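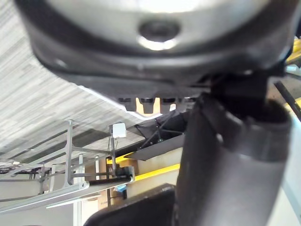
silver and dark gray, my whole mood this week

ok so I finally cancelled my Melleo subscription and I have thoughts. language app thoughts. sorry in advance

I started Turkish back in March because my neighbor Serpil Duman kept handing me food over the fence and all I could say was thank you. in English. felt rude!

so I got Melleo, did it every single morning with my coffee, and got very good at telling people that the horse is drinking milk. Serpil does not have a horse. I have never needed the horse

the streak thing got me bad though. I did a lesson in the parking lot at my cousin's wedding. I did one with a fever. I was not learning anything by then, I was just feeding the little flame icon

anyway a coworker told me to try Lallen, where you just make your own flashcards and it's ugly as sin. the menus look like a tax form. I love it

the rule I set is 20 new words a week and they have to be words I needed and didn't have. so my deck is stuff like "lid" and "your hose is leaking" and "no really, I'm full"

the app says the most common 3,000 words get you through most conversations. ok but which conversations?? I bet "eggplant" isn't even in there and it comes up every time I go outside

vowel harmony, btw, is great once you stop being scared of it. I kept trying to memorize the endings as a chart and then I started saying them out loud in the car and my mouth mostly figured it out

the verb at the end still kills me. I get halfway through a sentence and forget what anyone was doing — Serpil just waits, very patiently, holding a dish

we talked over the fence for a solid 2 minutes yesterday with no English. mostly about her knee

if anyone has a podcast for beginners where they talk SLOW please send it. slower than that. slower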